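Week 4 – clearing a work surface

OK, so last week I went on far too long about drawers. Tables are easier, I promise! Take everything off first, and I mean everything, then wipe from the far edge toward you and finish along the front lip – crumbs love a rounded corner. I give a table 17 minutes, start to finish. White tops show every smear, so go over those twice.
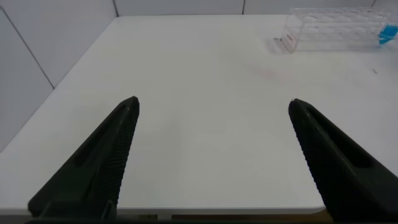 Cúc Lưu: I'd do the lip first, before the cloth gets gray. Then rinse and start at the back.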